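Papers > Work and Paper > Section 4

4. What Happens When People Sort Printed Pages by Hand

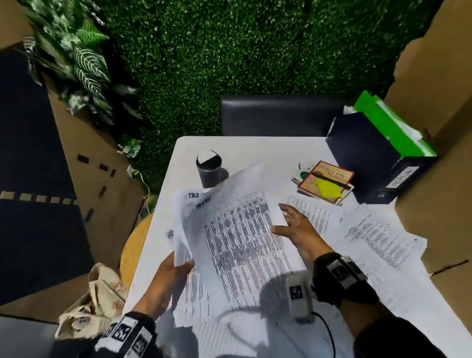 Figure 4. Leafing through a stack of printed pages at a table, with loose sheets, books, a binder and a green folder within reach.

I came into this part of the study thinking I already knew how people sort paper. I have been doing it my whole working life, after all, and I figured the interesting bits would all be in the filing (which labels people pick, where the binders end up, and so on). Then I spent most of April sitting across from people at the Vetthorpe office while they went through their own piles, and I ended up with far more notes on the ten minutes before anything got filed.

The setup was simple. Each person brought a backlog of printed tables and lists – parts records, old price sheets, meeting handouts – and worked through it at a table however they liked. I had 8 people and 50 sessions between them. I asked them to talk while they worked if they felt like it, and most of them did, a lot!

4.1 Lifting before reading

The first thing I noticed is how much gets decided with the fingers. People hardly ever took a thick stack apart sheet by sheet. They picked up one edge, let the pages bend and fan, and peeked in between. In Figure 4 the left hand is doing this with a thick stack while the right hand lies flat on another sheet next to it. I started calling that second hand the "parked hand" in my notes and the name stuck, though Takeshi Kudo, who coded the sessions with me, never liked it and kept writing "resting hand" in his half of the spreadsheet. We left both in. If you go looking in the appendix tables, they mean the same thing.

When I asked about the parked hand, I got all kinds of answers. A couple of people told me it kept their place. One said she would lose the page she was comparing against if she let go of it, even when it was lying right there in front of her. Somebody else looked down at his own hand and laughed and said he had no idea. I don't think we can settle it from talk alone, and I would love to see someone try it with pages pinned down.

4.2 Marker on the top page

Dense printed grids look alike from a chair's distance, so people write on them. Big black marker on the top page was the favorite by a mile. The stack in the figure has some near the upper left corner, in capitals, and in my experience that is the spot people go for. The words were rarely full words. They were bits of project names (Tagle got shortened four different ways in one department) or initials or a date with no year.

These marks worked well for the person who wrote them and pretty badly for anyone else. Kazue Sakamoto went through 60 marked stacks from the Borico files without any help from the owners, and she wrote back to me that she could place the handwriting more often than the meaning. I had the same trouble with my own stacks from two years earlier, so I can't be too smug about it.

4.3 Things that live at the edge

Then there is the stuff around the paper. I had planned to ignore it, and my early notes do, which I regret. Tumblers, pens, books with a sticky note on them, a binder lying on its side – they tend to drift to the far side of the table and the paper takes over the near side. In Figure 4 the books sit toward the upper right with a pen across the top one, and the binder and the stuffed folder are over in that same direction.

People talked about that far strip as a place for "later." A full folder could sit there for a whole session and never be opened. I asked one participant from the Eviton group whether hers was finished or waiting, and she had to think about it for a good while before she said both. Our coding sheet had no box for both. We added one halfway through and went back over the early sessions, all 1,910 coded moments of them, and I am still not convinced we caught every case.

Section 5 takes up the binders.

Filed under: Paperwork, Office Habits, Field Notes

Contact | Copyright | Back to top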